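Wednesday
By Danica Georgiev

I coach a girls' soccer team and I also still play a little, badly, on the left side of the field. For both of these I have wanted a rebounder for a long time. A wall is free, but the wall behind our changing rooms belongs to a man who does not like the sound of balls, and the ball comes back from it too low and too fast. After one season of asking at the club I bought the Surnau with my own money. I have used it since the beginning of May and I think I know it well enough now to write something.

The Surnau is a steel frame with a net inside. You kick the ball into the net and it returns to you. The frame stands on two legs and you can change the angle by moving a pin on each leg. There are six positions. The lowest one leans back 30 degrees, and in this position the ball goes up and comes down to you, good for headers and for control with the chest. In the most upright position the ball returns on the ground, like a pass from a teammate who is in a good mood.

The box is long and it does not fit in my car with the seats up. It weighs 13 kilos, and the handle is a piece of plastic tape which had already come loose on one side when I received it. I would ask somebody to help with the carrying. Gijs Van Damme, who trains our goalkeepers, took the other end and we had everything on the field before the players arrived.

The building up is easy if you ignore the leaflet. The leaflet has drawings where the left leg and the right leg look the same, and they are different: one has the hole for the pin a little higher. I put them wrong the first time, and then the frame stood like a tired horse. When you know this, you push the tubes together until they click, you hang the net on its hooks, and you finish with the four pegs in the corners. The last hooks on the net ask for strong fingers. I used the end of a spoon for this, and later I learned to start in the middle of each side and go to the corners, and then the spoon could stay at home.

I must say something about the pegs. They are short and thin, and in the dry ground of our second field they hold almost nothing. A hard shot moves the whole frame backward and after some shots you are standing much farther away than you planned. I replaced them with tent pegs from my brother and the problem is gone. On artificial grass you cannot use pegs at all, and the company sells sandbags separately. I find this not correct at this price. At least two bags should be in the box.

Now the net, and here I am really happy. The old rebounder I knew, a Baso which we had at my previous club, had a net with big squares, and the ball returned each time in a different direction, also when you hit the same place. On the Surnau the squares are small and the tension is equal everywhere. If I pass firmly with the inside of the foot to the middle, the ball comes back to my foot, and I can do it again and again without running to the side. Near the edges the return is weaker and goes a bit crooked. I don't see this as a fault, because in a match also not every pass is good.

The leaflet promises 4000 shots before the net needs to be made tight again. I did not count and I will not count. After these weeks of training I pulled two of the elastic cords a little shorter, on the bottom side, where most of the balls arrive. It took the time of one coffee.

What do you do with it? The simple exercise is the best one. Two touches, right foot and left foot, from a distance of a few big steps. My players found this boring until I asked them to look over the shoulder before each ball came back. I shout a color, or I hold up a cone, and they must say which one. Jolien Vandenberghe, our number eight, became so good in this that she now corrects me when I hold the cone behind my leg. We also do first touch to the side and then a pass to a second player, and volleys in the lowest position. For volleys you need patience. The height depends very much on how hard you throw the ball in, and the younger girls throw either too soft or like a goalkeeper.

For goalkeepers it is less good than I hoped. Gijs placed it in front of the goal with an angle, to make surprise shots from close by, and the ball comes with not enough speed to be a surprise. He tells me the cheaper Notano, which is small and very tight, is better for this -- he owns one and he is probably right, but I have not tried it with a whole team. For a keeper who only wants to catch alone in the garden, the Surnau is fine.

About the noise. The net itself is silent, and the frame is not. When the ball hits the top tube you hear it in the next street. I wrapped foam for water pipes on the top and on both sides, and since then also Dirk Hendriks, who lives behind our field, greets me again. It would be nice if the foam was included. It would also be nice for the heads of children, and I think parents should know that the tube is hard and has no padding of any kind.

The paint is holding well. We left it outside three nights in the rain (my mistake) and I found only a small line of rust inside one pin hole. The clicks between the tubes became stiff after that, with some oil they move again. The white net is not white anymore, and this was to be expected.

I wrote to the shop, De Graaf, about the loose handle. A woman with the name Griet Van Leeuwen answered the next morning and sent me a new handle without asking for a photo or for the receipt. The new one is the same model and I sewed it immediately with strong thread, so I cannot say if it would also come loose. The service I can only praise.

Would I buy it again? For a team, yes, with better pegs. For one child in a small garden I would look for something lighter, because folding it alone is heavy work, and if it stays up all the time the grass under the legs becomes yellow. If you train mostly on artificial grass, put the sandbags in your calculation from the start.

Good: the quality of the net, the return in the middle, the fast answer from the shop.
Less good: pegs, handle, the leaflet, no foam on the tubes.

I give it four stars out of five. With normal pegs in the box it was four and a half.

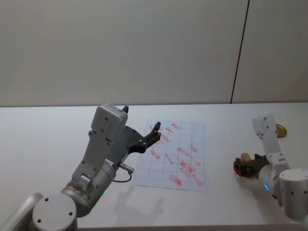

White tabletop against an off-white wall.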